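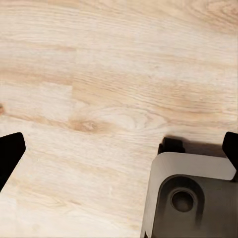 Cuidado del suelo de madera en otoño

Con el mes de octubre empieza otra vez la calefacción y la madera clara lo nota. En la casa Gurnen medimos la humedad cada mañana y no dejamos que suba de 60 por ciento. Para fregar usamos un paño bien escurrido y jabón neutro, 3 tapones en el cubo. El señor Baltazar Camacho, de Tasside, vendrá en marzo para revisar las juntas de la sala grande. Les pedimos poner fieltros nuevos en las sillas antes de su visita.

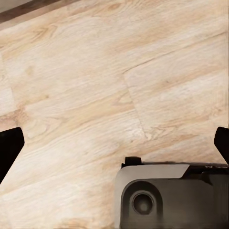
¿Cuándo conviene aplicar el aceite?
Después del invierno, con las ventanas abiertas y 16 horas sin pisar el suelo.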